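Magazine > Places > Small Towns

The Boardwalk That Was Always Two Years Away

15 May 2025
By Benedikt Kuhlmann

The first time I was told that Vondosel would have a lakefront boardwalk, I was standing in a gravel lot behind the old cannery with a paper cup of cider in my hand. A man from the design firm, Ruppert, had pinned a map to a sheet of plywood. The walk would run 1,715 feet, from the boat ramp to the foot of Mill Street, with benches, a fishing pier and a place to rent kayaks. It would take 2 years. That was 17 years ago, and the gravel lot is still a gravel lot.

So when the town put out word in January that the money had come through, I read the notice twice and then went looking for the catch.

The money is real, as far as I can tell. It comes from a state shoreline program, and the town has to match part of it. What the notice doesn't say is where the match will come from. I asked at town hall and was told it was "being identified." I asked again a month later and got the same two words, from a different person, in the same tone.

There is also the matter of the easement. Anybody who has walked down there knows that the middle stretch crosses land owned by Fernard, the company that stores boats in the long green sheds. Fernard has never said no. It has never said yes in writing, either. In the drawings the walkway goes straight across the company's haul-out yard, where in spring there are trailers parked nose to tail and a forklift going back and forth all morning. The people on the drawing are holding ice cream cones. I would like to know who plans to tell the forklift driver.

Supporters point to Bundeck, up the shore, which built its own walk and now gets mentioned in travel pieces like the ones this magazine runs. I went to Bundeck to have a look. The walk is pleasant. There is a good bakery at one end and the railings are solid. I also saw three empty storefronts on the block behind it, which the travel pieces leave out, and a section near the marina closed off with orange fencing. A woman selling bait told me it had been closed since the ice got under it. She didn't know when it would open again and didn't seem to think I'd get a better answer elsewhere.

Ice is the part of this that bothers me most. Vondosel's shore faces northwest, and a bad winter shoves slabs up onto the grass as high as a picnic table. The plan calls for timber decking on piles for most of the route. I asked what it would cost to look after, and was handed a sheet with a line for maintenance and nothing filled in beside it.

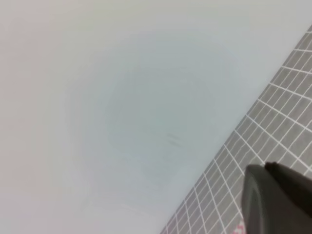 Then there are the visitors. The economic study, paid for out of an earlier grant, says the boardwalk will draw nearly 1,000 people on a summer weekend. I read the study. The figure comes from a survey of people who were already at the lake for the fireworks, who were asked if they would come back for a boardwalk. Most said sure. I would have said sure too, with a hot dog in my hand and the band playing.

None of this means the thing shouldn't be built. I grew up nine miles from that water and I'd use the walk every week. The way it is now, you get to the lake by cutting past the cannery fence and watching your ankles, and families with strollers don't bother. A plain gravel path with a few benches, set back from the ice line, could probably be finished for a fraction of the grant. I brought this up with a town planner – a patient man, who had clearly heard it before – and he said a gravel path wouldn't qualify for the program. It had to be a "signature public amenity."

Bids are supposed to go out by fall. Until I see a signed easement and a number on that maintenance line, I'm keeping my hiking boots by the door.

Comments

lakerat_dan: Finally somebody read the study. I was one of the people surveyed at the fireworks. It took maybe a minute and I got a free keychain.

Marcy P.: Disappointing. We have waited so long for this and every time there is good news someone has to pick at it. Bundeck's walk is packed in July, go then.

oldcannery: The forklift driver is my brother in law and no, they have not told him.

T. Weller: Gravel washes out too. Ask anyone on Shore Road.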